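So I finally got into the old tower in March, after walking past it for what felt like forever (Dulce kept asking!). I love this part, when the side comes off and you get to see what you're working with.

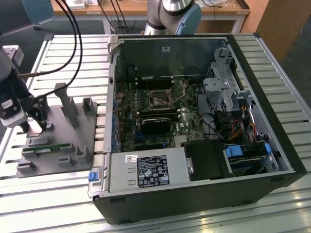

Memory is what I was most excited to sort out. Halima swears more of it fixes everything, and I'm inclined to believe her! The slots look empty and there's a green stick lying right next to the case, but the CPU socket is bare too, so I need a processor before any of it matters. Anyway, I've got my eye on one, and if it costs more than lunch for two I'm going to sulk. Also, I love those blue tabs.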